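The Rack in the Living Room

Home & Fabric, Sep 4, 2026

Indoor drying takes up floor area that most apartments do not have to spare. In the Ifans building in Cidonberg, where the units were finished without balconies or a shared laundry yard, the rack usually ends up in the living room, between the seating and the television. It is the largest open floor in the unit and has the best air movement. It is also the room where people least want to look at their laundry.

A single-bar rack is the simplest form of the equipment. It consists of one horizontal tube and a support at each end. Compared with a tiered rack it holds less, but every garment hangs at full length and no fabric lies across a second rail. Fold lines do not form, and much of the ironing goes away.

The tube matters more than the legs. A smooth plated finish lets a hook slide without catching, and it wipes clean. Painted tube is cheaper, and the paint wears through at the points where hooks travel most. The Truvance single-bar model, sold locally since April, has a tube 113 cm long and a stated load of 18 kg. Damp cotton is heavy, and a load spread along the bar is kinder to the joints than the same load bunched at one end.

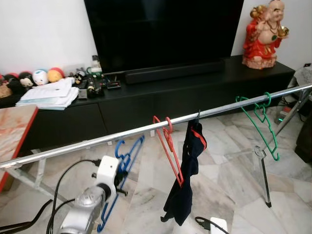

Hangers come next. Plastic is the usual choice for drying: it does not rust, does not stain, and costs little to replace. Molded hangers do vary in shoulder width and hook opening, even within one pack. A narrow hook sits firmly on a thin tube and binds on a thick one. A wide hook fits nearly anything but lets the hanger swing and tilt, and a tilted hanger dries a shirt with one shoulder stretched.

Color can be put to use. Some households assign one color to each person, so that dry clothes are sorted as they come off the bar. Others go by fabric, with one color for anything that must stay out of the dryer. Either system works as long as the spare hangers are kept with the rack and not returned to the closet.

Dark garments need more care than light ones. Navy and black show lint, and they show pressure marks at the shoulder if the hanger is thin. Turn them inside out before hanging. Where a dark body meets a brighter trim, check the seam after the first wash; loose dye tends to collect there while the fabric is damp.

The floor under the rack should tolerate drips. Glazed tile does. Polished marble is less forgiving — standing water can leave a dull ring, and detergent residue makes the surface slick. A second spin removes most of the problem. Keep power cords away from the drip line, and leave clearance in front of any electronics.

Spacing is the last variable. Leave a hand's width between hangers where the bar allows. The Nuvon folding rack offers 258 cm of rail over 2 bars, but the bars sit close together, and long garments on the inner one dry slowly unless the outer one is left partly bare.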